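Edge banding lifting on a white desk top

skong_138
Joined: July 2024
Top is 140 cm, white melamine, Tornis banding put on with an iron. The front edge has lifted twice near the left corner. Iron was on the cotton setting. Do I strip it and start over, or glue down the loose part?

g.marti
Strip it. Old hot melt under new glue won't hold. Scrape to bare board, vacuum, then contact cement on both faces.

postma_fan
Disagree. Reheat it with a scrap of parchment over the top and press with a block until it cools. I've redone nearly 770 feet of shop shelving that way.

g.marti
Shelving doesn't get forearms on it all day. A desk edge does.
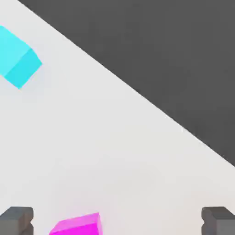 Re: Edge banding lifting on a white desk top

Sorin C.
Both work if the board edge is flat. Put a straightedge on it first. If you see light under it, no adhesive will fix that. Sand with 120 on a long block, then band.

skong_138
Checked. There's a low spot at the left corner, 2 mm deep.

postma_fan
OK, then strip it. I'd still use the iron afterward.

g.marti
Contact cement. Trim after an hour, file toward the board.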